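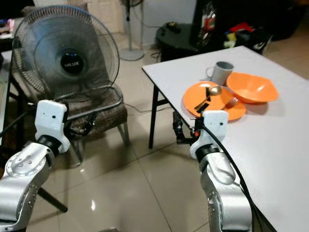

Section 3. Recording a table-clearing task

2020-05-29
By the Idholm documentation group
Print this page | E-mail this page

Use this section once both arms have been homed and the leader handles are paired. You will teach the task by remote control, one demonstration at a time. Hand guiding is covered in Section 4.

Before you start

Put the dishes within reach of both grippers. Plates may overlap, and spoons and forks may lie on them. Stand mugs upright. Keep your feet and the chair legs off the cables.

CAUTION: The arms follow the handles as soon as the pedal is pressed. Keep other people out of reach of both arms.

Recording

1. Open Marikar on the operator station and select New Task. Type a short name, such as "clear_plates".

2. Hold both handles in the rest position and press the pedal. The status line changes from IDLE to FOLLOW.

3. Move each gripper slowly to the front edge of the table and stop. If one lags behind its handle, release the pedal and repeat step 2.

4. Press Record. Wait for the tone before moving.

5. Pick up the spoons and forks first, then the bowl and mug, then the plates. Keep to this order in every demonstration.

6. To lift a flat plate, bring one finger of the gripper under the rim and close at half speed — full speed tends to push the plate away.

7. Return both arms to rest and press Stop. Choose Keep or Discard.

8. Reset the table. Shift the dishes a little each time.

NOTE: A demonstration longer than 505 seconds is split into two files. Join them in Clollis before training.

NOTE: Record at least 26 demonstrations. Units set up before the April update save only the first 11 in a session, so start a new session after that.

If a dish is dropped

Release the pedal. The arms hold their position. Discard the demonstration, move the arms to rest, and pick up the dish by hand. Do not reach between the grippers while the status line shows FOLLOW.

CAUTION: Replace any gripper pad that is torn before recording again.

Related items

Section 2. Homing the arms
Section 4. Hand guiding
Pairing Inton leader handles
Joining split files in Clollis
Error codes in Marikar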